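### 4.2 Retrieval of paper records in shared offices

The survey covered 21 offices at two sites, Danidari and Kistimon, which share a records policy but keep separate indexes. At both sites, paper is filed by project number and then by year. Staff enter each new binder in the index at the time of filing. The entry gives a storage location, a short title and a review date. Loans are written on a separate sheet, and the two lists are compared once a year, in February.

An entry was scored as correct when the binder was found at the listed location under the listed title. Binders found elsewhere in the same office were scored as misplaced. Those not found by the end of the visit were scored as missing, even when a loan was later confirmed.

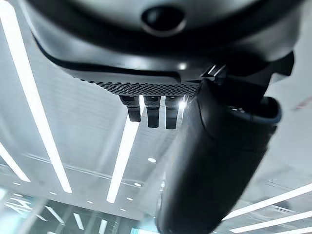 Krajewska objected to this last rule, arguing that a binder on a signed loan is under better control than one sitting on the wrong shelf, and that scoring it as missing makes careful offices look worse. We kept the rule for the main analysis and repeated the scoring with confirmed loans removed. The order of the two sites did not change.

Of 3,000 index entries checked, 38 pointed to a storage location that no longer existed. Most of these dated from an earlier room numbering at Kistimon and had been copied forward at each annual comparison. Misplaced binders were more frequent than missing ones at both sites. The usual error was small: the binder stood in the next storage unit or one shelf away from its listed place. 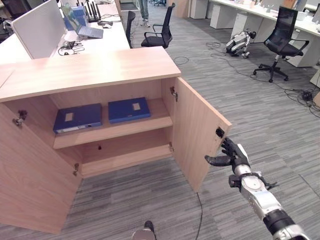 ### 4.3 Labels and titles

Title mismatches were treated separately. Under the policy, the spine label and the face label should carry the same project number. In practice the spine label is replaced when it wears out and the face label is left alone, so the two drift apart after a project is renamed. Olszewski's coding scheme (Appendix B) separates a renamed project from a plain copying error, and we follow it with one change: abbreviations in use at a single office are counted as matches.
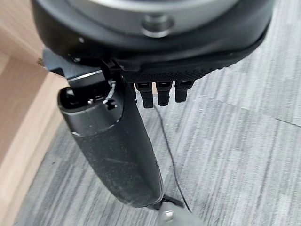 *Figure 3. Hand housing with textured pad and three short finger tips.*

Ten offices used printed labels only. The rest mixed printed and handwritten labels, often within one project. Label type had little bearing on mismatches once the age of the binder was taken into account.

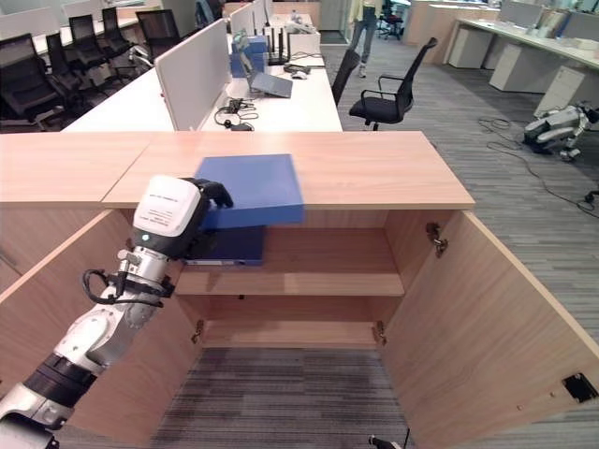
Age also affected the review date. Older entries often had no date at all, and in such cases the retention period was worked out from the closing year of the project. Where the closing year was also absent, the entry was left out of the retention analysis in Section 5 but kept in the location counts reported above.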